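Open Day at the Udum Robot Room

What you can see, if you come along! Quick version, doors open soon.

So. Robots. The ones at Udum don't walk or talk, sorry. They're arms. One job each, mostly picking stuff up and putting it somewhere else. Sounds easy – you did it at breakfast without thinking. A robot has to be taught all of it. Where's the table? How high? When do I squeeze?

First bit of the visit is the hand. It's called a gripper. Two fingers, no thumb, dark gray, and they get thin toward the tips. Stand behind the yellow rope please, and look at how close together the tips can go. 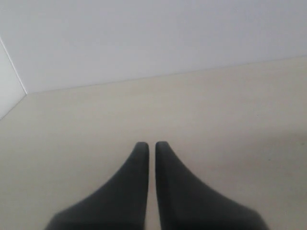 Jytte Þrastardóttir says two fingers are plenty for most jobs, and that kids who try to eat lunch using just a thumb and one finger find this out pretty fast. Try it at home. Not with soup.

Next bit is bowls. Bowls are hard! They're round, they're slippery, and there's no handle. The trick is to pinch the rim. One finger goes inside the bowl, the other stays outside, then squeeze. Too soft and it slides. Too hard and, well, bring a broom. After that the arm can tip the bowl over towards another one, like you do when your pouring cereal. 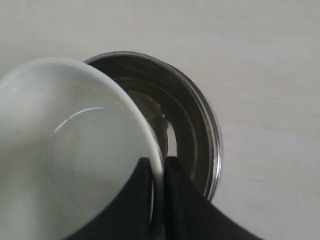
How does a robot learn to pour?
By practice, same as you. A person guides the arm through the move again and again, and a computer looks for what was the same every time. The Flerska team did some 160 goes for one kind of bowl.

Demos run every hour till 5. Each one is 7 minutes so dont be late – we can't start over. Ages six and up can press the big stop button, ask at the desk. Coats on the hooks by the door.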